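## Section 4: Opening the Tower and Preparing the Board

Applies to refurbished desktop towers handled under the Grandstead bench procedure. Allow 12 minutes for a first attempt. Read the whole section before you start, then work with the tower lying on its side and the side panel off.

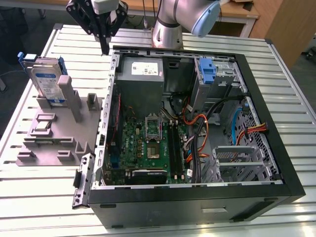
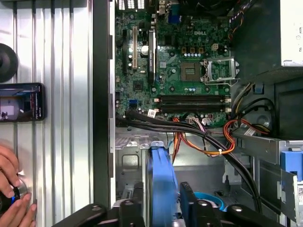
Dell tower on its side, CPU socket empty.

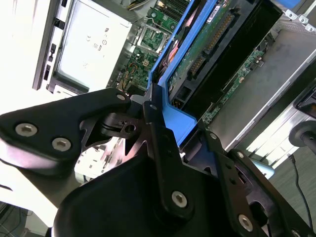
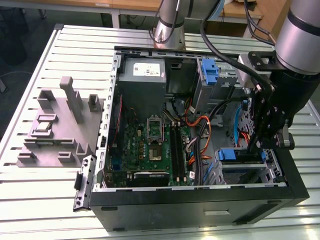
**CAUTION:** Unplug the power cord and wait before touching anything inside. Do not open the power supply unit for any reason. There are no parts in it that you can service.

### 4.1 Before you begin

1. Put on the wrist strap and clip it to bare metal on the chassis.
2. Write the bench number and the serial number on a Nasen tag. Use pencil.
3. Set out a small Phillips screwdriver, a soft brush, and a parts tray with a lid.
4. Check that the side panel is stored flat and will not be stepped on.

### 4.2 Moving the cables aside

1. Find the power wires that run from the power supply across the middle of the case. Keep them bundled. If a zip tie is holding them, leave it on for now.
2. Find the SATA cables. Press the metal clip, if there is one, and pull by the plug -- never by the cable.
3. Label each SATA plug with its port number as you remove it.
4. Fold the loose ends back over the drive cage.

**Note:** Colors are not a reliable guide to which drive a SATA cable serves. Earlier owners often swapped them. Go by the label you wrote.

### 4.3 Releasing the drives

1. Disconnect the power plug and the data plug from the drive.
2. Squeeze or slide the blue plastic latch, depending on the model, until it lets go.
3. Draw the drive out in a straight line. If it catches, push it back in and start again.
4. Place the drive in an Eichhorn sleeve and put it in the locked bin. Drives are kept for 7 days before wiping.

### 4.4 Checking the CPU socket

1. Lift the retention lever fully and open the metal frame.
2. Look across the contacts from a low angle under a good light. Bent contacts show up as a break in the pattern.
3. Do not brush, wipe, or blow on the contacts.
4. If any contact is bent, stop here and mark the tag "S-59". Karthikeyan Kurup handles socket repairs.
5. If the socket is sound, close the frame, lower the lever, and fit a plastic cover.

**CAUTION:** A socket left open on the bench collects dust and screws. Cover it even if you are only stepping away for a minute.

### 4.5 Memory and expansion cards

1. Open the latches on the memory slots and brush out the slots with light strokes.
2. Remove the screw or clamp holding the graphics card bracket.
3. Release the catch at the end of the slot, then lift the card evenly at both ends.
4. Bag the card and put it on the Brestton shelf. The shelf limit is 80 cards -- start a second box after that.

Questions about tags or storage go to Eckhard Kleinschmidt. Continue with Section 5, Cleaning the Fans.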